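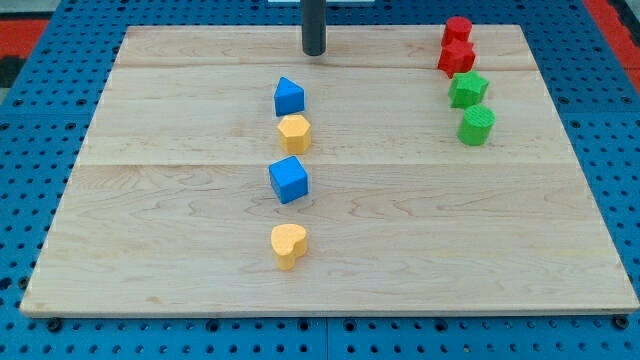

Jumgate block-pushing demos, remote control set
README, last edited 16 May 2019 by Lilla Balogh

Read the known problems before you train on this. I did the cleanup, and I am less sure of the set than the people who asked for it.

What it is
271 demonstrations of a person steering a robot arm by remote control to push colored wooden blocks across a board. Each one comes with a typed instruction, such as "push the blue cube toward the yellow heart" or "bring the green star away from the red star." The arm has a plain rod for a tool. It can push and nudge. It can't pick anything up, so please stop asking for stacking.

Blocks
Two blue (cube, triangle), two yellow (hexagon, heart), two red (star, cylinder), two green (star, cylinder). A color alone never names one block. Star and cylinder don't either, so those need the color as well. A fair number of instructions say just "the star" and leave it there. Botond Vörös wanted them kept as natural speech. I kept them, in the folder called vague, and I would leave that folder out.

Who drove
Fanni Fekete and Botond did all the driving. Fanni makes short taps and stops a lot. Botond leans on the stick and sweeps. You can tell them apart from the speed trace, and so can a model. The driver is listed in each record under "operator." If your policy looks clever, check whether it has only learned to be Fanni.

What is in a record
Camera frames, rod position, stick input, the instruction, the operator, and a success mark. The rod position is where the controller thinks the rod is. The stick input has a delay against the camera that we never measured properly.

About the success mark
The driver set it, right after driving. I watched 100 records again without looking at the marks and disagreed on 21 of them, nearly always over what "next to" means. Some people need the blocks to touch. Treat the mark as an opinion.

Known problems
- 37 records have the instruction typed after the push, to fit what had happened. They are flagged "late_text." They look wonderful in training and I don't trust them.
- Starting layouts were set by hand. The drivers say they were random. People are bad at random, and certain groupings keep coming back.
- Failed pushes were often restarted and not saved in the early sessions, so there is little here on getting out of trouble.
- One board, one set of blocks, one kind of lighting.

Claims
The Omolus slides say this set "teaches language." It has short sentences and pushes that mostly go with them. I have seen no test on a block the model hadn't met, and until someone runs one I'd keep that line off the project page.

Splits
Split by session, never by record. Neighboring records share most of their layout. The old split file, split_wogan.txt, gets this wrong and is kept only so the August numbers can be repeated.

Questions about the controller go to Barnabás Pintér. Wrong labels come to me, with the record number.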